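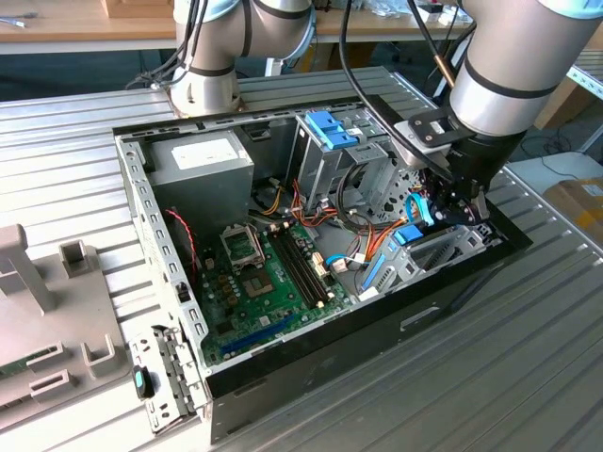 Ruvmont Slatted Bench, Four Months In

Home > Reviews > Workshop > Benches
4 min read

I bought the Ruvmont in the spring to replace a folding table that sagged. Most of what goes on it is old desktop computers, laid on their side with the cover off. The top is silver-gray metal slats with gaps between them.

The gaps are the main thing to think about before buying. A full-size desktop case sits flat across the slats and doesn't rock. Small parts are another matter. I lost 4 case screws to the floor on the first Tuesday and have kept a magnetic dish on the bench ever since.

Bare metal is hard on black paint. Slide a case and it will scuff, so lift it. I also wouldn't set a bare motherboard on the slats. Put it on cardboard or an anti-static mat first.

Clamps are where it earns its price. You can fix something almost anywhere along a slat, and the top doesn't flex when you pull on a stubborn power supply or push memory into its slots. The Brestura bench I used before had a thick laminate top that was kinder to parts, but it only took clamps at the edges.

Assembly took one evening. The leg bolts were fine. One of the leveling feet had a bad thread and Melnychuk, the shop I ordered from, sent another in September.

I paid 861 with the lower shelf, which adds 79. Skip the shelf. A Jarik rolling cart fits underneath and holds more.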